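Open evening at the Lodmont student robotics club

I went to the Lodmont open evening on a Monday in February, mostly because my nephew is thinking of applying and his mother wanted a second opinion. I've sat through a few of these. There is usually a banner, a bowl of mints and a robot that was working fine yesterday.

Getting in

Doors were meant to open at 6. They opened at twenty past. Sign-in was on a tablet that kept logging itself out, so we ended up writing our names on the back of a pizza flyer.

The tidying project

The main thing on show was Celloso, the club's household tidying project. The task this term is putting shoes away. Fiifi Baidoo, a second-year who leads the group, gave the talk and was refreshingly short about it. The students record the job over and over, label what happens, and train a model on the results. They have 600 recordings so far and he'd like a lot more.

I asked why shoes. He said they're soft, lopsided and trailing laces, so every grasp is a bit different, and a shelf made of rods is harder to judge than a flat one. Fair enough. I'd still like to hear how it copes with a muddy gumboot — he didn't have an answer for that. 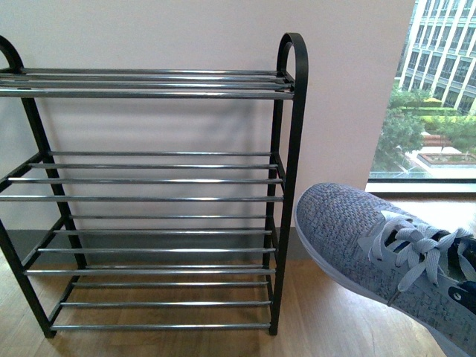

What the numbers say

The poster claimed a success rate of 60 per cent. It took two questions to find out what counted as success. The shoe has to be on a shelf when the clock stops, and it can be sideways. Pairs don't have to end up together. My nephew manages that at home without any training.

The other group, Holtix, had a line-following cart called Owen. It did 2 laps and then followed the edge of a floor mat toward the coat rack. The kids in the crowd loved it.

Would I send him?

Maybe. The students knew their code and owned up to the bad results when pushed, and I trust that more than the poster. I'd want to know how much bench time first-years get, and all I heard was "it depends". Parking is terrible, so take the bus.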